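Lab 6 Handout: Comparing Two Grippers in Simulation

Course: Introduction to Robot Manipulation
Instructor: Latifa Farouk
Lab assistants: Dinesh Khan, Fitriani Santoso

Read before Tuesday's session. Bring your Lab 5 controller file and your notes on contact settings.

1. Purpose

In Lab 5 you tuned a position controller for a six-joint arm and left the gripper settings alone. In this lab the controller stays fixed and the gripper settings change. You will run the same set of pick attempts with two gripper models, log the results, and write a short comparison.

The two models are called Pridberg and Trutia in the course files. Both are two-finger grippers. Pridberg has a firm closing profile: it closes at one speed and stops when the force limit is reached. Trutia slows down over the last part of its travel and then holds at a lower force. Finger shape and mounting are the same in both, so the arm's reach does not change when you switch. Any difference in your results should come from the closing behavior, the force limit, or a mistake in your setup. Check for the mistake first.

2. The workcell

Load the scene file named Arna. It opens with the arm mounted and the parts already on the table. Do not move the table or the base. The calibration numbers in the controller file depend on them.
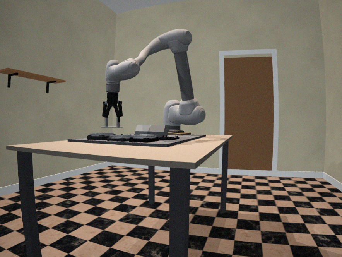

Approach direction is the setting that caused the most lost points last term. Every attempt in this lab is a top-down approach, with the wrist above the target and the gripper pointing straight down before any closing command is sent. With the gripper hanging over the thin upright fixture at the left of the tray, a small sideways error puts one finger on top of the target when the arm descends. The flat black parts farther along the row raise a different problem. They are low, and the fingertips have to go close to the tray to get any grip on them. Set your descent height for each target separately. A single height for the whole row will fail on at least one of them.

The taller gray block stands behind the row, near the base. It is an obstacle in this lab and you will not be asked to pick it. Plan your return path so the forearm and gripper stay clear of it.

3. Coordinate frames

Three frames matter here:

Base frame: fixed to the bottom of the arm. All joint solutions are computed in this frame.
Tool frame: fixed between the fingertips. Its z axis points out of the gripper, so in a top-down pose it points at the table.
Tray frame: fixed to the near left corner of the tray. Part positions in the scene file are given in this frame.

You need the transform from tray to base before you can send a target. It is in the scene file, but work it out once by hand and compare. If your answer and the file disagree, the usual cause is a flipped z axis.

4. Pre-grasp pose

Stop at the pre-grasp pose before each attempt and check three things: the fingers are fully open, the tool z axis is vertical, and both fingertips clear everything under them. The controller will accept a target that fails any of these.
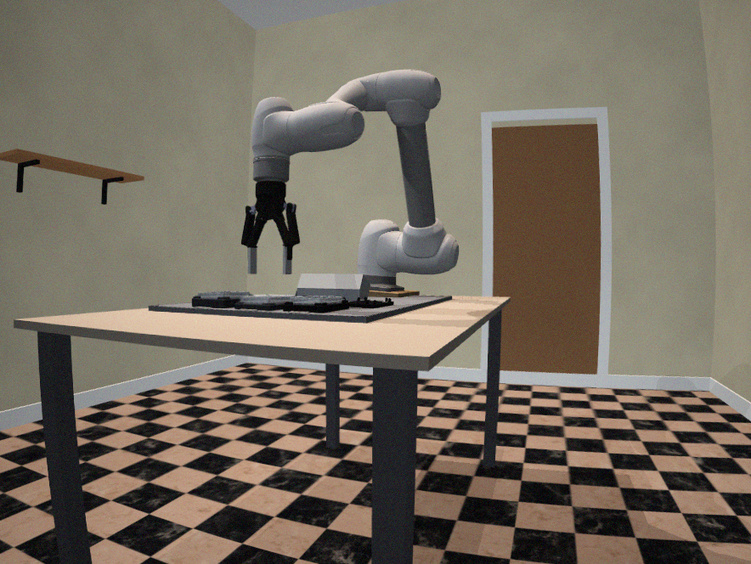

Figure 2. Gripper open above the left part of the table, fingertips parallel and clear of the parts below.

The gap between the fingertips at full opening is wider than it needs to be for most of the parts. That is fine for the first round. In the second round you will reduce the opening to leave a small margin on each side of the part, then see whether the success rate changes. A narrow opening saves closing time but leaves less room for position error.

Look at the pose from at least two camera angles. From the side, a finger that is directly over a neighboring part can look as if it is behind it. Hermenegildo Huerta's notes on the course page explain how to save a camera position so you can return to it for every attempt.

5. Procedure

1. Load Arna and run the home command.
2. Select Pridberg in the gripper menu. Confirm the name in the log header.
3. Run the attempt script with seed 268. It steps through the targets and adds a small random offset to each position.
4. When it stops, save the log under your group name and the gripper name.
5. Reset the scene. Do not skip this, even if the parts look as if they are back in place.
6. Select Trutia and run the script again with the same seed.
7. Repeat both runs with the reduced opening.

A full run is 1,034 simulation steps per target with Pridberg and 1,089 with Trutia. The extra steps are the slow part of Trutia's closing travel. Report times in steps. Clock time depends on the computer you are using and cannot be compared between groups.

6. What counts as a success

An attempt is a success if the part is lifted clear of the tray, held for the full wait period, and still between the fingers when the wait ends. A part that slides but stays held is a success — note the slide in the comment column. A part that is pushed away before the fingers close is a miss. A part that is lifted and then falls is a drop. Keep misses and drops in separate columns, as they point to different causes. Misses are usually position or opening problems. Drops are usually force or friction problems.

Spyros Stergiou wrote the log reader, called Fu. It will sort the attempts for you, but it marks slides as drops. Correct these by hand against the playback.

7. What to hand in

One report per group, 2 pages at most, with:

A table of successes, misses and drops for each gripper at each opening.
One playback still of a failed attempt, with a sentence on what went wrong.
A paragraph saying which gripper you would choose for the low parts and why.
Your hand-worked tray-to-base transform.

Raw logs go in the shared folder. Reports without logs will be returned ungraded.

Questions about the scene file go to Dinesh Khan. Questions about grading go to Fitriani Santoso.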